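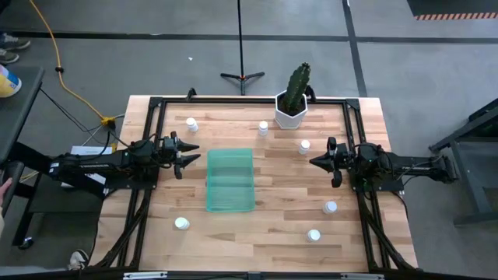

So I finally got both sets of fingers on the arms long enough to have an opinion! The pointy ones came from Plellis, and before that I'd been running the wide rubber pads from Standura that Trudy Quinlan swears by. Same arms, same controller, same job: pick up a little white container, drop it in the green bin, go get the next one.

The pads are forgiving. You can be way off center and they still grab, which is lovely when your calibration is as sloppy as mine was in November. But they're fat, and when two containers end up near each other (or near the cactus) they bump everything on the way in.

The pointed fingers slip right into tight spots, and I love them for that. They also punish you – come in 2 millimeters off and the container rolls away. I did 12 runs per set, and the pads dropped fewer, but the pointed ones finished faster every time I'd bothered to recalibrate first.

Maxine Kereama thinks I should glue a thin strip of rubber inside the tips and stop whining. I've got some left over from the McPhee order, so that's next, plus slowing down the left arm, which still overshoots a bit on the way to the bin.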